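Flower Table Set-Up Guide
13 June 2021
By the Gorkau workroom

Section 2. Preparing the surface and placing the vases

2.1 Scope

This section covers the covered work surface, the two vases and the order in which arrangements are placed. Cutting and conditioning of stems are covered in Section 1. Do not start this section until the stems have stood in water overnight.

2.2 Checking the table

1. Check that the table stands firmly on the floor. Press down on each corner in turn. If the table rocks, adjust the foot at that corner before going further.

2. Wipe the exposed wood on both sides of the surface with a dry cloth. Do not use a wet cloth on bare wood. Knots take up water faster than the surrounding grain and may stain.

3. Smooth the covering outward from the center with the flat of the hand. Small ripples are acceptable. A fold high enough to catch a fingernail must be worked out toward the nearest edge.

NOTE: The covering is glossy and will reflect overhead lights. A bright patch is not a spill. Touch the spot with a dry paper towel if in doubt.

4. Look for ring marks left by earlier vases. Faint rings may be left in place. Remove darker rings with Varnon surface cleaner, then let the covering dry fully.

2.3 Filling the vases

1. Rinse each vase and hold it up to the light. Clear glass shows film and water spots that textured glass hides, so dry the outside of a clear vase with a lint-free cloth.

2. Fill the tall vase to two thirds. Fill the small vase to half.

3. Add the stems. In the tall vase, build the pink clusters and greenery first and add the yellow tulips last. In the small vase, use red flowers only, cut short and packed closely.

CAUTION: Do not fill a vase while it is standing on the covering. Water trapped under the base allows the vase to slide.

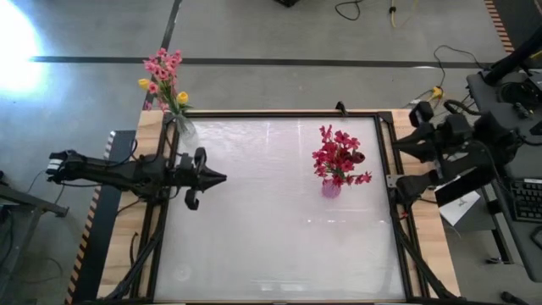
Keep the two arrangements well apart. The tall bouquet belongs toward a far corner, where it can lean outward without hanging over the lower one. The small pink vase goes on the opposite half of the surface, with open space on all sides.

2.4 Placing the vases

1. Carry each vase with one hand under the base and one around the body. Do not lift a vase by the rim.

2. Set the tall vase down first. Turn it until the heaviest stems point the way you want them, then let go slowly.

3. Check the lean. Some lean is normal in a mixed bouquet, and tulips keep growing after they are cut. If the base lifts when the stems are touched lightly, take the vase off the table and shorten the longest stems.

4. Set the small vase down second. Textured glass can be slippery when wet, so dry it again before moving it.

CAUTION: A clear vase is hard to see against a white covering. Approach it from the side and find the base by hand before turning it.

2.5 Daily care

Top up the water each morning with a narrow-spouted can. Remove the vase from the surface if more than a small top-up is needed. Change the water completely on the second day and add one sachet of Halás flower food to the tall vase, half a sachet to the small one.

Pick off fallen petals before they dry. Red petals can mark a light covering if they are pressed into it.

2.6 Replacement parts

Replacement covering is supplied by Temard under part number 2973. Trim it to size after it has lain flat for nearly 29 hours. Covering trimmed straight from the roll may shrink back from the edges.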